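Equipment Review: Panitz Side Table, Lime Green Top
January 28, 2025
By Kheri Bakilana, Briltbridge Shared Workshop

The Briltbridge workshop purchased two Panitz tables last June for use as reading and reference stations. The previous tables, supplied by Uvari, had been in service for many years and had become unsteady. This review considers how the new model performs when a manual or textbook must lie open on it while a person stands and works with both hands.

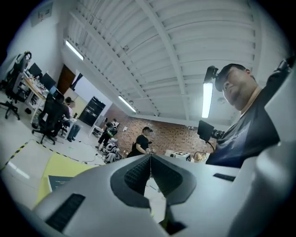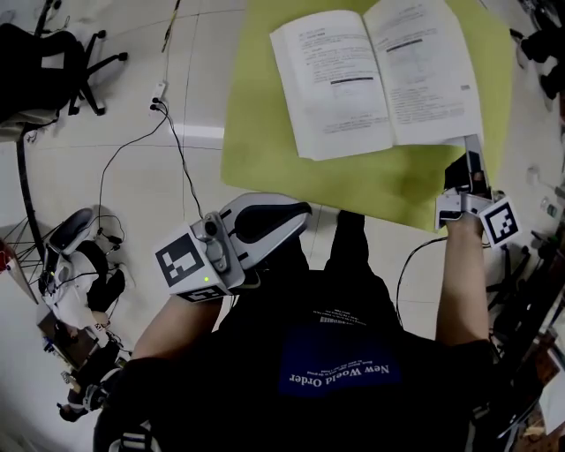 Pellegrini, writing after an earlier notice on these tables, objected that the green top was too bright for long reading and asked whether the same model could be ordered in gray. The supplier has confirmed that gray is available at the same price, although delivery takes longer. Our own readers were divided. Several found that white pages stood out well against the green, and two asked to be moved to another station after an hour.

Surface. The top is smooth and cleans easily with a damp cloth. Pencil marks came off at once. Ink from a felt pen left a faint shadow that remained after three attempts. A heavy book opened near the middle stays where it is placed, but a thin booklet will slide if a page is turned quickly - a sheet of non-slip liner corrects this.

Height. The table is comfortable for a seated reader. Persons who stand over it for long periods must bend the neck more than we would like, and we recommend a low book stand for such work. The manufacturer does not offer extension legs.

Stability. We loaded one table with 40 pounds of bound journals for the length of a working day and found no sag. There is a slight wobble on uneven tile, and the feet cannot be adjusted. Felt pads were fitted to both tables and have held.

Assembly and cost. Assembly took roughly 40 minutes for the first table and less for the second. The instructions are clear, but the bag of screws is not labeled by size. The price was $116 per table, excluding delivery.

The table is recommended for general reading use. Workshops with uneven floors should request a sample before placing a larger order.

Contact the Briltbridge equipment desk | Copyright Briltbridge Shared Workshop | Back to top
Last updated: January, following correction of the delivery terms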